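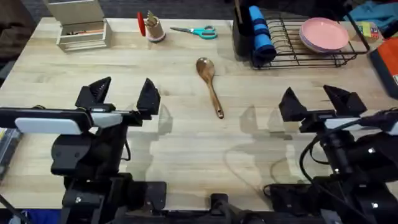 浅色木纹台面，中央为一把木勺，远侧一排为桌面用品，左上为木制收纳盒。

首页 产品 材料说明 养护 关于我们 联系

关于 Drernano 木器

Drernano 设计并生产小型木制日用品，产品分两类：厨房用具和桌面收纳。前者以勺、铲、砧板为主，后者包括笔盒、文件托和组合式收纳盒。目前在售型号 183 个，其中勺类 12 个。公司不生产大件家具，也不承接橱柜安装。

材料

厨房用具使用榉木、樱桃木和胡桃木，均为整料加工，不做拼接。木料进厂后先测含水率，超出范围的退回或继续窑干。桌面收纳类受力较小，允许使用指接板，产品页会注明。同一型号不同批次之间存在色差和纹理差异，不列为质量问题；死节、贯穿裂纹和虫眼列为质量问题，可更换。

木勺

勺类按勺头形状编号，椭圆勺头为 A 系列，圆勺头为 B 系列，平口为 C 系列。A 系列产量最大，适合搅拌和盛取，长柄款多用于深锅。毛坯由铣床成形，勺头内侧由人工修整，再经三道砂光。第二道砂光之前用清水润湿表面，使木毛竖起，干燥后再磨。省去这一步，成品初次下水后手感会明显发涩。

表面只上食品接触级植物油，不用清漆。上油两遍，间隔 6 小时，晾放后入库。

收纳

桌面收纳盒属于 Tessier 系列。结构为箱体加前托盘，部分型号在上部设斜板。前托盘用于放铅笔、钢笔等细长物品，开放格用于放便签或小本。箱体采用榫接和胶合，外露面不使用金属件。底面贴软木垫，防止划伤台面。早期型号没有软木垫，可来信索取，按底面尺寸裁好寄出。

Clorkum 系列为厨房台面用的立式工具筒，高度 130 毫米，内底开有排水槽。木勺清洗后勺头朝上插放，柄端不积水。工具筒本身不宜浸泡，内壁用干布擦净即可。

检验

每批产品按比例抽检尺寸、含水率和表面粗糙度，勺类另做浸水试验。浸水后出现开裂或勺柄弯曲的，整批复检。检验记录随批号保存，批号烙印在产品底面或柄背，查询时请提供完整批号。

养护

木勺使用后用温水和中性洗涤剂清洗，擦干，放在通风处。不可放入洗碗机，不可长时间浸泡。表面发白时补油：薄涂一层，静置过夜，擦去余油。砧板的补油方法相同，两面都要涂，单面上油容易翘曲。收纳盒避免阳光直射，靠窗摆放时颜色会逐渐变深。

工场与订货

工场设在 Putel，木工、砂光和上油分三个区域，砂光区单独除尘。零售通过本站进行，批量订货请先索取样品，确认木种和油色后再下单。定制尺寸仅限 Tessier 系列，图纸须标注外形尺寸和板厚。每年二月盘点期间暂停发货，订单照常接收，按下单顺序补发。

分类：公司介绍 / 木制用品

搜索 请输入型号或批号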